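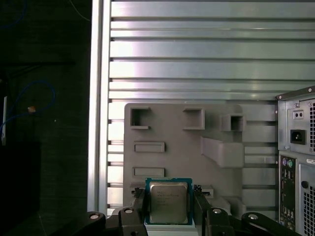 Kutthorpe, January

Why does the flight home take a different time?

If you have ever been on an aeroplane to visit your gran, or gone on holiday, you might have noticed something a bit peculiar on the tickets. The journey there takes one amount of time and the journey back takes another, even though the two airports haven't moved an inch!

Let's take a real trip as we go along. The little Lindar plane that leaves Kutthorpe on a Friday morning flies east to Undby, and it takes 144 minutes to get there. In the afternoon the same plane, with the same wings and the same engines (and quite often the same crew, who have had their sandwiches by then), flies west to Kutthorpe again, and that takes 168 minutes. If you are good at taking away you will have worked out that the trip home is 24 minutes longer. That's long enough to watch a whole cartoon and start on another.

So where do those minutes go?

Rivers in the sky

Think about walking along a beach on a very blowy day. With the wind behind you, your coat fills up and you almost have to trot. Then you turn round to go back to the car, and it's hard work, and your hat comes off, and somebody has to run after it.

An aeroplane has the same sort of day, only much higher up. The air up there is hardly ever still. In many parts of the world there are long, fast winds called jet streams, which wriggle across the sky a bit like rivers, and they mostly blow from west to east. A wind that pushes you from behind is called a tailwind. A wind that blows in your face is called a headwind. Our plane has a tailwind on the way to Undby and a headwind coming back.
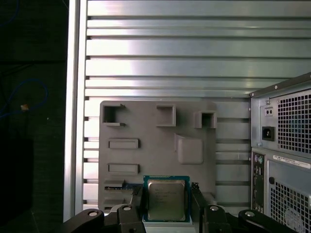
A processor chip from a desktop computer.

You can't feel any of this from your seat, I'm afraid. The plane is moving along inside the air, rather like a toy duck floating down a stream. The duck may be paddling at the same speed all day long, but if the stream is going its way, the bank slides past much faster. Pilots have names for these two speeds. How fast the plane goes through the air is its airspeed, and how fast it goes over the fields and houses below is its ground speed. It's the ground speed that decides when you get to your gran's.

Does the wind always blow the same?

No, and this is the part that gives the people who write timetables such a lot to think about. Jet streams wander north and south, and they are usually stronger in winter than in summer. A January flight to Undby can arrive early, and everyone has to sit and wait for a gate, while the flight home crawls along.

Before each trip, somebody has to look at the weather charts and pick a good path. At Khurana, where the Lindar flights are planned, one of those people is Eusebio Ticona. "Children ask me why we don't draw a straight line with a ruler," he says. "Sometimes I send the plane a little way round, and it still gets there sooner." Going round a strong headwind can save fuel too. 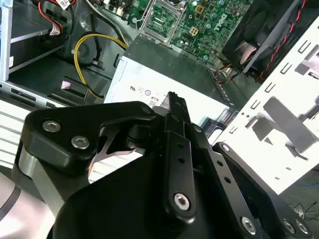 Try it yourself

You will need a long bath or a paddling pool, a toy boat that winds up, a grown-up and a watch. Wind the boat and time it from one end to the other. Then ask your grown-up to make a gentle current by sweeping the water along with one hand, and send the boat the same way as the current. Now try it going against. Do each one a few times, as the first go is nearly always a muddle, and write your times down before the paper gets wet.
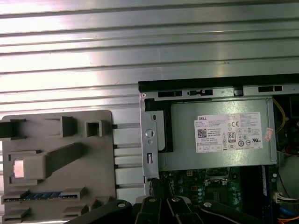
If you would like to make it harder, load the boat with a few coins to be the passengers (our Friday plane has room for 152 people, but please don't use that many coins) and see whether it makes any difference.

One more thing to look out for. The time printed on a ticket also has some spare minutes in it for trundling along the ground, which pilots call taxiing, and for queueing up behind other planes. And if the two places keep different clocks, you have to add or take away the hours between them before you can tell how long you were really travelling. Next time you fly, write down when the wheels leave the ground and when they touch down again, and do the same on the way home.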